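Red garments on a fabric-covered sorting table: how should they be laid out before folding?
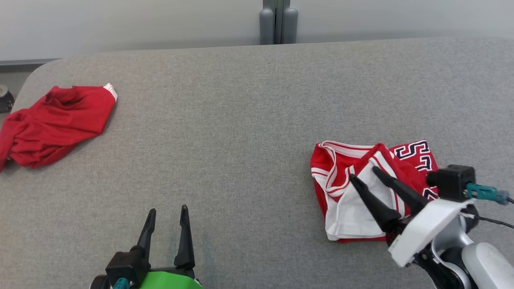 Zinhle Shabalala replied: Spread each garment fully before making any fold. Creases that are already in the cloth will be pressed in more deeply if the item is folded over them. Smooth from the center toward the hems with the flat of the hand, turn in the sides, and fold upward from the bottom edge. Two garments can share a table provided that they do not overlap.

Original question, submitted 2012-06-01:
Our office receives donated clothing for the Plumthorpe distribution and has been asked to return it folded and sorted by color. The work table is covered in a gray woven fabric. Red items in particular arrive crumpled, and we have two concerns. The first is whether a fabric surface is suitable for folding, or whether a smooth board should be placed on top. The second is whether red cloth may leave color on a gray covering. Guidance on storage in a closed cabinet would also be appreciated.

Second answer (Kvam):
A fabric covering is acceptable and has one advantage – garments do not slide while the sleeves or sides are being turned in. It does collect lint. Brush it down at the end of each session and between dark and light batches.

With regard to color transfer, dry red cloth seldom presents a difficulty. Damp red cloth does. Press a white cotton rag firmly against an inside seam for a few seconds, and if any color appears on the rag, wash the garment separately and dry it completely before it is placed on the table again. The same test should be carried out before red items are put in a cabinet with pale ones. Stacks should be kept low enough that the bottom garment can be removed without disturbing the others. We handled 200 items at Hestedov last June under this procedure and had to rewash 2.

Third answer (unnamed):
We just roll ours. Takes less room and you can see all the colors at once. No idea about the dye.

Skudum Household Help Pages – Contact the editors – Copyright Skudum – Back to top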